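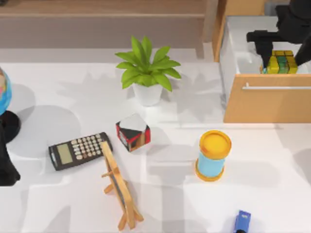
A potted plant and a globe share a white tabletop, with a wooden drawer open in the corner.

My grandmother kept a drawer she called the post office. It held string, stamps, a stub of sealing wax and every letter Mirjam Leitner had sent her from Kudonholm, and on wet afternoons she would let me read them out loud while she peeled apples and corrected my pronunciation.

I thought of that drawer last July, when I spent two weeks in Coltcombe with people who still write to each other by hand. There are 22 of them in the circle, and they are a generous, gossipy bunch (I was given three kinds of cake before I'd even taken off my coat!). Marina Deligiannis, who started it all, buys her paper from Tsolakis, the little stationer by the bridge, and she writes at the kitchen table before anybody else is up.

"I don't save things up to say," she told me. "I just start with the weather and see who turns up."

Her own longest exchange is with a retired ferry cook in Prandeo. They have met only twice, and both times, she says, they were terribly shy - two people who knew all about each other's knees and sisters and bad winters, and couldn't think how to order lunch. They went home and wrote each other long letters about it.

I have written three letters myself since coming back. The first took me a whole evening and was mostly about my neighbor's fence. Marina's answer came nine days later, four pages on both sides, and she had a great deal to say about fences.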